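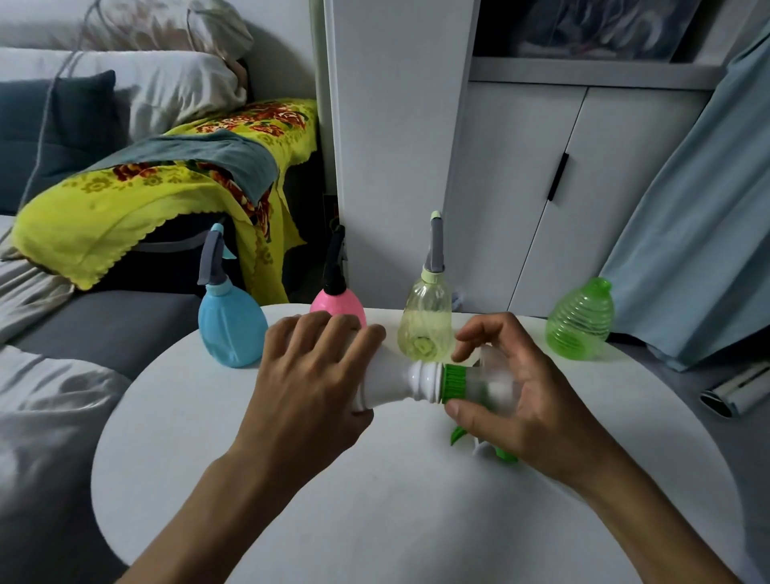 Payment Systems Operations
Unit 6 handout: Net settlement and the end-of-day cycle
Revised 2026-08-12

Read before the session. Bring the worksheet from Unit 5; the position table is used again.

6.1 Terms

Clearing is the exchange and sorting of payment messages and the calculation of what each member owes. Settlement is the transfer of funds that discharges those amounts. The two are often run by the same operator but are separate steps, and a payment can be cleared without being settled.

A gross system settles each payment one at a time. A deferred net system holds payments until a cutoff, then settles one figure per member. Net systems need less cash during the day. In return, members carry exposure to each other until the cycle closes.

6.2 Multilateral netting

Take three banks in one cycle. All amounts are in thousands of dollars.

Lutier pays Jusell 3136
Jusell pays Karpenko 609
Karpenko pays Lutier 34

Net position = total received minus total sent.

Lutier: 34 – 3136 = –3102
Jusell: 3136 – 609 = 2527
Karpenko: 609 – 34 = 575

The positions must sum to zero. If they do not, a payment has been left out or entered on one side only. Gross value is 3779. Value that moves at settlement is 3102, paid in by Lutier and paid out to the other two.

The saving is small in this cycle because most of the value runs one way. Netting works best when flows between members are close to balanced.

6.3 Cutoff and release

The Drodberg case (reading packet, second item) uses a 30-minute window between cutoff and settlement. The order of events is:

Cutoff. New messages are held for the next cycle.
Position report sent to all members.
Members with a debit position fund the settlement account.
Operator confirms that all debits are covered.
Credits released.

Credits are not released in part. If one debit is missing, all credits wait. Students often get this wrong on the worksheet.

6.4 Failure to fund

Three tools are covered in this course: a debit cap on each member, collateral posted in advance, and a loss-sharing rule among the remaining members. An older method, the unwind, removes the failed member's payments and recalculates every position.

Work the unwind for the cycle above with Lutier removed. Only the payment from Jusell to Karpenko remains. Jusell moves from a credit of 2527 to a debit of 609 – a swing of 3136 – and must find the cash late in the day. Karpenko moves from 575 to 609.

6.5 Problems

1. Add a payment of 609 from Karpenko to Jusell. Recalculate all positions.
2. Set a debit cap of 3000 for Lutier. State by how much the original cycle breaches it.
3. Repeat the unwind with Jusell removed in place of Lutier.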